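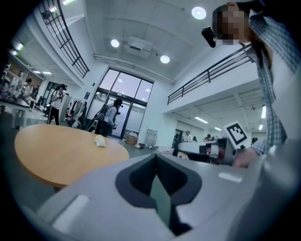

WEKETTI MAP REGISTRATION GROUP
Minutes of the February meeting

Last updated: February

Chair: Sebastián Montecinos
Represented: Braltstead Local Records, Hesside Township Office, Khasawneh Survey
Meeting opened at 2:00 p.m.

1. Minutes of the previous meeting

Accepted with one correction. Under item 3, "north bank" should read "south bank." The corrected text replaces the earlier version in the shared folder.

2. Registration of the 1833 survey

Khasawneh Survey reported on the fit of the 1833 river survey to the modern base map. The Braltstead sheets register well along the main street and poorly near the river. The original surveyor appears to have run a chain traverse from the church to the mill and sketched the banks from there. Errors are small at the traverse stations and grow toward the water.

The group discussed whether to apply a local warp to the river sheets. Khasawneh advised against it until more control is available. A warp fitted to weak points would give low residuals and a misleading bank line. Hesside asked that the published layer show the unwarped version in the meantime, with a note on accuracy in the metadata.

Agreed: affine transformation only for the river sheets. No local warp at this stage.

3. Control points

The Hesside sheet currently has 4 accepted control points: the church tower, the two abutments of the old bridge, and the corner of the burial ground wall. All lie in the western half. The eastern half is extrapolated and should be treated as approximate.

Candidates for the eastern half were reviewed. The lime kiln was rejected, as the structure standing today is on a different footing from the one surveyed. The lane junction below the kiln was accepted for field checking. The boundary stone at the ford was held over. The township holds a record of the stone being reset after a flood, but the record does not say whether it went back to the same position.

Sebastián Montecinos asked that rejected points be kept in the control file with a reason code. At present they are deleted, and the kiln has now been proposed and rejected more than once.

Action: Khasawneh to add a status field and a reason field to the control file.
Action: Hesside to search the road accounts for any entry on the ford stone.

4. Scale and resolution of the output

Braltstead Local Records proposed that the public layer be limited to display at 1:2000. Hesside preferred 1:1000, on the grounds that property owners will compare the old lot lines with their own plats and will zoom in regardless.

Khasawneh noted that the line weight on the original drawing covers more ground than the accuracy implied by the larger scale. After discussion the smaller scale was adopted for the river sheets and the larger for the Braltstead street sheets only. The viewer will switch between them at the sheet boundary. The wording of the accuracy note was left open.

Agreed: 1:2000 for river sheets, 1:1000 for street sheets.

5. Place names

The survey spells the river three ways, sometimes on a single sheet. The index will use "Weketti" as the heading and carry the original spelling in a separate field exactly as written, including abbreviations and superscript letters. Names that are only partly legible will be entered with square brackets around the doubtful letters. No modern name is to be supplied where the original has none.

Braltstead pointed out that the field names on the last sheet are in a second hand and in different ink. They may be later additions. They will be indexed with a flag.

Action: Braltstead to circulate the list of flagged names before the next meeting.

6. File storage

Master scans remain uncompressed. Working copies may be compressed without loss. The folder named "final_new" is to be renamed by sheet number, and its duplicates removed once checksums have been compared.

Action: Braltstead.

7. Other business

Hesside asked whether the tithe plan could be added to the project. Deferred until the river sheets are published.

Items carried forward: ford stone, accuracy note, tithe plan.

Meeting closed at 3:40 p.m.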